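Reading time: 8 min

Speaker notes, "Where the wet things go"

Start without the slides. Say hello, say thanks, ask if the people at the back can hear me. If the mic pops, hold it lower, I always forget that.

So I'm going to talk about dish racks for the next while. I know. When I told my sister she asked if I was all right. But I've been going into other people's kitchens for a living for 19 years, helping them set up after a move or sort things out when the room has got away from them, and the thing I end up talking about more than cupboards, more than the fridge, more than the drawer with the batteries in it, is where the wet things go. People have strong feelings about it! Couples have had full arguments in front of me over whether a pan lid counts as dry.

(Pause here. In Kondby this got a laugh. If it doesn't, just keep going.)

Show of hands. Who has a rack out on the counter right now, tonight, with something on it? Okay. And who has something on it that has been there since yesterday? Keep your hands up, no shame, mine are up too. The mug I'm thinking of has been on my rack most of May.

That's where I want to begin, with the rack as storage. Most racks stop being for drying after a couple of weeks in the house. They turn into an open shelf for the six or seven things you use every day. Your bowl, your mug, the good knife, the small pot. You wash them, put them there, take them from there, wash them again, and they never see the inside of a cupboard. I used to try and talk people out of this. I was quite bossy about it in my first few years. Now I think if you live alone or there are two of you, it's a fine way to live, as long as the rack is the right size for it and you clean under it.

Cleaning under it. Slow down for this bit, it's the part people write down.

When did you last pick yours up? All the way up, both hands, and look? A rack that sits straight on wood will leave marks. Feet leave rings, and the water creeps in under the feet and sits. I have seen a beautiful oak counter in Vamitz with four black dots in it, a perfect rectangle of dots, and the owner had moved the rack to the other side of the sink so she could have four more. She laughed about it later. Sanding it out cost her 400, and that was a friend doing it.

So for wood, a few habits. Put a folded towel under, or a tray, and take the towel away to dry at night. Don't leave it there damp, that's worse than nothing, you're basically keeping a wet cloth pressed on your table. Wipe the feet when you wipe the table. Oil the wood if it's the kind that wants oil, and if you don't know which kind you have, drip a bit of water on a corner and see if it beads up or soaks in. If it soaks in, be careful with it.

(Somebody will ask about printed surfaces, the ones with a wood pattern on them. Say: easier on the top, but watch the edges and seams, water gets in there and the edge swells up and there's no fixing a swollen edge. I had one in a rental and I lost part of my deposit over it.)

Okay, materials. I'll try to be quick and I won't be.

Wire racks with a coating. Most of you have these. They're light, they're cheap, they come in colors, and they're good until the coating chips, and it always chips at the same place, at the ends of the wires and where the plates knock. Once it has chipped the rust starts and then you get orange lines on your white plates. You can dab it with paint made for metal, I've done that, it buys you a year. After that let it go.

Stainless ones, more money, last longer, show every water spot. If you have hard water you'll be wiping it with vinegar more than you'd like. I do mine when the kettle gets done, same vinegar, same afternoon.

Wooden folding ones. I love the look. I own one. It went gray, then it went spotty, then I stood it up in the hallway and now it holds mail, and as a mail holder I can't fault it. If you want one for dishes, you've got to let it dry out between loads, really dry, standing open near a window, and I know very few households that do that.

Plastic. Fine! Don't let people be snobs about plastic. It goes in the bathtub with some soap and comes out new. The one thing is that the corners in the tray get slimy, so use an old toothbrush.

And then painted metal, the darker colors, greens and blacks, which everybody seems to be buying now. They look great on pale wood, I'll give them that. They do show soap. Rinse your dishes better than you think you need to or the whole thing gets a kind of chalky film, and on a dark rack you see it from across the room.

(Water. Drink some water here.)

Now size, and this is where I get a bit worked up. People buy for the big dinner. They think of the holidays, twelve people, all the plates, and they buy a rack as long as their arm and then it sits there the other 360-odd days eating the only good bit of counter. Buy for a normal evening. For the big dinner put a bath towel down on the table and lay everything out on it, glasses at one end, and it works better than any rack I've ever met. My grandmother did it for her whole life and she had eight at the table most nights.

I had a client last year, lovely kitchen, tiny, and the counter between the sink and the stove was 40 inches. The rack took up more than half of it. She was chopping onions on top of the microwave. We swapped it for a small one from Brunner, one level, and she called me the next week and said she'd made soup for the first time since she moved in. I don't think soup was impossible before that, but you see how it goes. You stop doing a thing when there's nowhere to put the board down.

Measure first. Please. Take the width of the space, take away enough room for a chopping board, and what's left is your rack. If what's left is nothing, then you're a rack-over-the-sink person or a towel person, and both of those are fine.

Two levels or one? Two levels drip on each other. If the plates are on the bottom and the cups are up top, the cups drain onto clean plates, which sounds worse than it is, it's clean water, but it means the plates never dry. Put the plates up top if the rack lets you. If it doesn't, load the bottom last. Yes I know that's awkward.

How to load one. I do this bit with my hands, so step out from behind the stand.

Big things at the back, so you can still reach. Plates all facing the same way, with a gap, skip a slot if you have the slots. Bowls tipped well forward, more than looks right, so the little foot on the bottom doesn't hold a pool. Glasses never flat down on a solid tray, they'll fog up and smell. Forks and spoons handle down. Knives handle up, or better, dry the knives right away and put them away, I'm serious about that one, I have a scar from a Trirnow bread knife and it was my own rack.

Wooden spoons get laid across the top. They don't go in the cup with the forks. The cup has water in the bottom, go home and look at it.

(If we're running late, cut from here down to the bit about putting away.)

The cup, since I brought it up. The cutlery cup is the dirtiest part of the whole setup and it's where we put the things that go in our mouths. Take it off, tip it out, scrub it, once a week. If yours has no holes in the bottom, get a different one or put a cloth in it and change the cloth.

And the spout, if your tray has a spout. It needs to slope to the sink. Half the ones I see are sloping the other way because the counter isn't level. Fold up a bit of card, or a cork cut in half, and lift the far end. Two minutes and no more puddle.

Putting away. I've tried every trick. Do it at night, do it in the morning, do it while the coffee's on. The coffee one stuck for me, it's the right length of time and I'm only standing there anyway. For people with kids I say let the kids do the spoons, they'll do it badly, leave it. And whoever cooks shouldn't have to clear the rack first, that's a house rule I'd put on the wall if my family would let me.

I worked it out once on a long train ride, how many times I must have emptied a rack in my life, and I stopped when I got past 1000 because I was only up to my second apartment and it was making me tired.

Take questions. Repeat each one into the mic before answering. There will be one about dishwashers and where the plastic boxes go, and the answer is still the rack, upside down and tilted, lids standing on their edges. Another will be about cast iron: no, never on the rack, dry it on the stove over a low flame.

Leave the vinegar handout by the door and remember to pick up the sample trays.

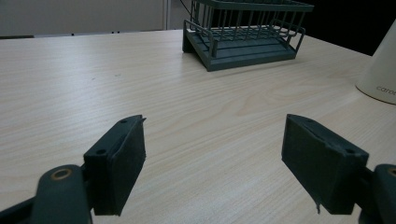 Then one thing for the people who stay behind to chat: if you're going to change only one thing this week, lift the rack up tonight and wipe the table under it, and let it dry before you set it back down. Bring the charger home this time.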